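Ticket 2372
Project: Brudach course simulator, pick and sort assignment
Component: grasping / planner
Status: open, waiting on course staff
Opened by: Team 5
Priority: normal (demo is in September)

Summary
Green cube pick fails on some runs and not others with the same code and the same start layout. Red and yellow are fine.

What we expect
The arm goes to the pre-grasp pose over the cube, comes straight down, closes, lifts, and moves to the drop zone. That is how it works for the other two cubes and how it worked for green before we pulled the latest course package.

What happens
Two kinds of failure. In the first one the arm reaches the pre-grasp pose and the planner gives up on the way down with "no valid path." In the second one the gripper closes, the state machine reports a grasp, and the cube is back on the table by the time the lift is finished. The second kind is the one we care about. The first at least stops the run.

Setup
Lab desktop by the door, also tried on one team member's laptop. Niven planner with the default config from the handout, Dultell gripper plugin, our own state machine node. Two-arm scene. Our code only drives one arm, the other one stays parked and gets no commands from us. We have not edited the scene file.

Log

Entry 1
Ran the assignment 12 times from a clean restart. 5 failures, all on green. Saved the console output for each run in the team folder. No pattern we could see in the order of the runs.

Entry 2
Thought it was the cube pose. Printed the pose from the scene and the pose our node was using at the moment of the grasp. They match to the last digit we print. So it is not perception, and we are not using the camera for this part anyway.

Entry 3
Swapped the targets, so the code picks green first and red last. Green still fails. This rules out something building up over the run, or at least we think so.

Entry 4
Slowed the descent to half speed. The "no valid path" failure still shows up. The dropped cube failure has not shown up at half speed, but we only did a handful of runs before the lab closed.

Entry 5
Turned off collision checking for the small objects on the table to see if the planner was worried about one of them. "No valid path" went away. Turned it back on and it came back. So the planner thinks something is in the way of green. There is nothing tall near it, but the collision shapes may be bigger than what gets drawn. We don't know how to show them – the menu item in the handout is not in our version.

Entry 6
Saved renders from the sim, in case the staff can spot something in the arm pose.
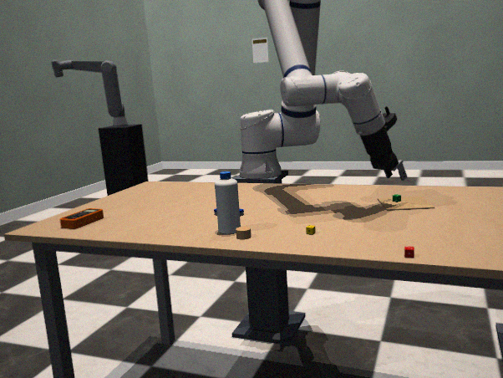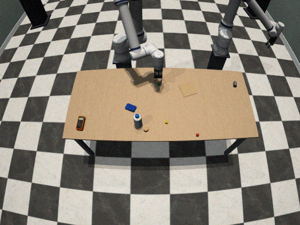 Reply from Caretier, 4:40 p.m.
Thanks for the full log, it saves a lot of back and forth. I think you have two separate problems and they should not be chased together.

The planner one first. The last package update changed the default padding on collision objects, and it is now larger than the clearance you have around green. Look for object_padding in the Niven config and set it back to the old value, which is in the comment on the line above it. You don't need to turn off checking for anything. Please turn it back on everywhere if you haven't.

The dropped cube is likely timing. Your node says "grasped" when the close command is accepted, and the fingers may still be moving at that point. Wait for the Dultell plugin to report that the fingers have stopped, then lift. It would fit with half speed looking better. Do not add a fixed sleep, we take points off for that.

The missing menu item is our mistake. It moved under View and the handout is old.

Entry 7
Found object_padding and put it back. "No valid path" is gone in every run so far, with collision checking on for all objects. Also found the collision shapes under View. The padded shape next to green was covering part of the approach, as described.

Entry 8
Changed the grasp state to wait for the fingers to stop. Had to add a timeout because the plugin never reports a stop if the gripper closes on nothing. Nearly 5 seconds was too long and made the whole run miss the time limit, so it is shorter now and set in the config file.

Entry 9
Full speed again. Green lifted and reached the drop zone on each run this afternoon. We would like to repeat the full set from Entry 1 on the lab desktop before closing this – the runs today were on the laptop.

Question for staff: is the padding value going to be fixed in the course package, or should we keep our own copy of the config in the repo? If the demo machine uses the package default we will hit this again.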